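The case for the small tray

Most advice about clutter starts with getting rid of things. I have tried that, and I have the receipts from buying the same roll of tape again to prove it. My view is that a home or an office needs fewer big bins and more small trays with dividers, and that the tray should be allowed to hold things that don't belong together.

I moved to Detdale in March with 77 boxes. The big items found their places in a day. The small ones took months. Tape, spare keys, a snack bought at the station, rings and caps from things I could no longer name. They all went into one deep drawer in the desk, and I stopped opening that drawer because I knew what it was like in there.

A deep drawer fails for a simple reason. Things sit on top of other things. You can see the top layer and you have to dig for the rest, and when you dig you change the order of everything, so the next search is no easier than the last one. A shallow tray with raised walls has only one layer. You look down and you know what you have.

The kind I like has three compartments, two small ones on the left and a long one down the right side. The long one matters most. Household things are often long and narrow: pens, scissors, a snack in a wrapper, a toothbrush still in its packet. Trays that are divided into equal squares look neat in the store and then turn out to be useless for half of what people own.

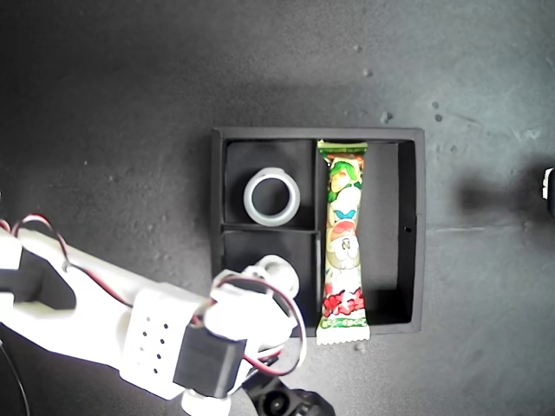 People who write about storage tend to say that each compartment should have one category and a label. I don't agree. Labels are good for a workshop or a pharmacy. On a desk they make work. If a compartment is marked for tape, then the day you have no tape it sits there waiting, and the thing in your hand goes on the tabletop instead. I would sooner put the thing in the open space and move it later.

I also don't think a snack has to live in the kitchen. I eat at my desk at four in the afternoon, and so do most of the people I know. Keeping one snack in the tray means I don't go looking for one and come back with three. If the wrapper is a bit too long and sticks out over the end, that does no harm. A tray is there to keep things from wandering, and it can do that job without everything fitting exactly.

An empty compartment is fine too. I would go further and say one should be left empty on purpose. It is the place for whatever arrives next. When I visited the Filloditz office last year, every desk had an organizer and every organizer was full to the top, and the desks around them were covered in loose items. The storage was all taken, so nothing new could be put away. Two of those desks would have been clear with one free slot each.

The cost is small. My first tray came from Parner and I have had no trouble with it. You can use the lid of a shoebox and two strips of card and get nearly the same result, although the card bends after a while. What I would not buy is a stacking tower. The lower levels of a tower are a deep drawer again, only standing on the desk where you have to look at it.

There is one habit that goes with the tray. At the end of the day, pick up each loose thing from the desk and set it down in a compartment. Don't sort, and don't decide whether you need it. Sorting is what makes people put the job off. Once the tray is full, which for me happens every few weeks, take ten minutes and go through it – by then you know which things you have used and which you haven't touched.

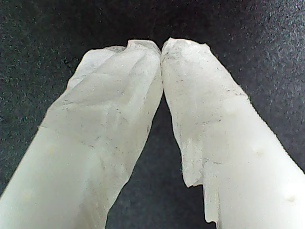 Lợi Văn wrote to me after reading a draft of this and disagreed about the labels. "In a house with one person, fine," the message said. "We are five. Without a label on the compartment, the tape goes back to a different place each time, and I am the one who gets asked where it is."

I accept that. A shared tray is a different thing from a private one, and a family may need the labels that I can do without. I would still leave one space unmarked.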